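Notes on a folder of wood grain textures, mostly written so I stop answering the same emails.

# Rimness

Rimness is a set of 88 tileable wood textures I've been putting together on and off for my own little games and room mock-ups. I started because I wanted one decent table top and couldn't find one I liked, and then (you know how this goes) I spent the whole of August making more of them. It's free, use it for whatever you like, a credit is nice but I won't chase you for it.

## What's in the folder

- `base/` has the plain colour maps, one per wood
- `rough/` has the matching roughness maps
- `bump/` has height maps for 87 of them. Number 61 lost its height map when I swapped laptops and I still haven't redone it, sorry!
- `old/` is the first batch. Please don't use these for anything new, they're only there so that old projects don't break

File names go wood, then tone, then number, so `ash_pale_12` and so on. I was less strict about this in the beginning and a few oaks are called things like `oak_nice`. I keep meaning to rename them, but Kemis (my room planner) looks for the old names and I'd have to fix both on the same evening.

## Getting it into your project

Drop the whole folder in next to your other materials. If you're using Kemis it'll find everything by itself the next time you open it. In Stasiv you need to point it at `base/` by hand and it picks up the rest from there, as long as you haven't moved anything about.

Colour maps are saved as ordinary colour images. The roughness and height ones must be read as plain data, so switch off any colour correction on those. If your wood looks like it's been dipped in syrup, that's the first setting to check. It catches me out every single time and I made the things.

## Scale

One tile is meant to cover a metre. For small furniture I usually go down to half that, and for floors I leave it alone. Stretching a tile more in one direction than the other looks fine on planks and awful on anything with knots in it.

Repeats are the other problem. You won't spot them on a shelf, but on a big floor they jump straight out at you, and once you've seen the same knot marching off towards the skirting board you can't unsee it. I mix 3 or 4 tiles of the same wood and turn a couple of them round. Brerness, the tiny script in the root folder, will do the shuffling for you, though it's slow and a bit fussy about spaces in folder names.

## Shine

I get asked about this more than anything else. The roughness maps are set for a light satin varnish, the sort of finish you'd get on a kitchen table that someone looks after. For bare timber, push the roughness up quite a lot and knock the height back a touch.
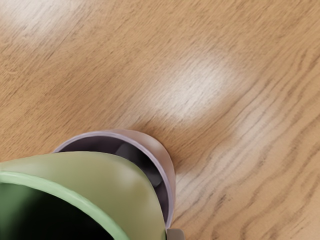 For floors I go somewhere in the middle, and I always check with the lights low as well as full on, as a finish that's lovely at noon can look like wet plastic in an evening set-up. Don't trust the preview ball for any of this. Put it on a flat surface in a proper room and have a wander round it.

## Still to do

- height map for 61
- rename the daft oaks
- a darker walnut, the present one is really more of a milky tea
- make Brerness cope with spaces

## Licence

Do what you want with the textures, including in things you sell. Just don't zip up the folder as it is and sell that. Bug reports are welcome, and so are requests, but I do these in the evenings so it may be a while before you hear back.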